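Jakari hand-held gripper kit, first impressions
Posted in: Grippers and Teleop

skarkow_fan
14 Aug 2024
Got my pair of Jakari grippers and I'm hooked! Did 40 takes of picking up clothes before dinner. The linkage is so smooth, and the pads on mine are blue and textured, way nicer than my old Penner set.

tetcombe51
What did they run you? Penner's are fine if you swap the pads.

skarkow_fan
3688 for two, with the mounts. I did swap the pads. Still slipped on satin.

loopback7
Two-handed cloth is where I'd spend the money too, but that price! And the grip looks wide for thin fabric.

skarkow_fan
Wide, yes, but it closes right down (I've picked up a single sock cuff). One jaw on the pink thing, the other open:

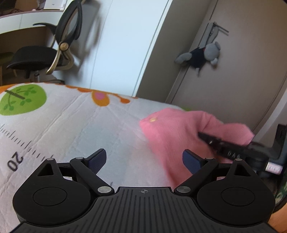
tetcombe51
OK, those pivot pins are beefy. I'd still wait for the Skarkow version in May.

loopback7
Can you try a zipper next?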